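May 26, 2026
Open day at Titora, notes while it's fresh

Got there 10 minutes before the doors opened and there was already a line down the stairs. Mostly families, a few students, two people from Brukska who wanted to talk about nothing except finger pads (fine by me!). We had the long table by the window and the small side table for the hand-held grippers.

Plan was to run the talk first and then let people try. That lasted one round. The kids went straight for the grippers, so we dropped the slides and just talked while they worked. Much better. I'd do it that way from the start in July.

Books were the surprise of the day. We'd set out blocks and cups as the easy stuff, and everyone wanted the picture books instead. They're a lovely test object: stiff cover, soft pages, weight all over the place depending on where you pinch. Grab the edge too low and the top leans away from you, grab too high and the bottom swings. People work that out in a couple of tries with no help from us, and you can see them get it.

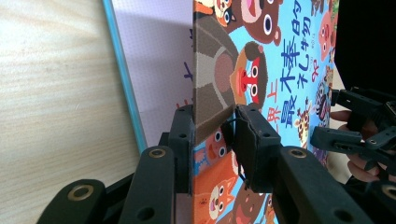
Two grippers at once is harder than it looks. Most visitors moved both hands together at first, then learned to park one and do the work with the other. One girl, maybe seven, stood a book up, let go, caught it as it tipped, and did the whole thing again four times for her grandfather. Best demo we gave all day and it wasn't ours.

We logged 54 tries on the book task and kept 52. The other two were my fault, I forgot to start the recording. Need a louder beep or a light, something you notice in a noisy room.

Stuff to fix before next time:
- Squeeze is too stiff for small hands. Try the softer springs from Kollora.
- Spare pads in the box, on top, where I can find them.
- Table height. 35 minutes of bending over and my back was done.
- Print the one-page handout bigger.

The Brukska pair asked whether we'd tried the Pasichnyk pads on glossy covers. We haven't, and I really want to now. They offered to lend us a set. I said yes before they'd finished the sentence.

Also had a good long chat with a school librarian about shelving, and how much of it is squeezing a thin book in between two fat ones. Never thought of that as a task, and it's a great one. Going to mock up a short shelf this week and see how bad we are at it.

Charger for the second laptop is still at Titora, left of the sink. Pick up with the pads.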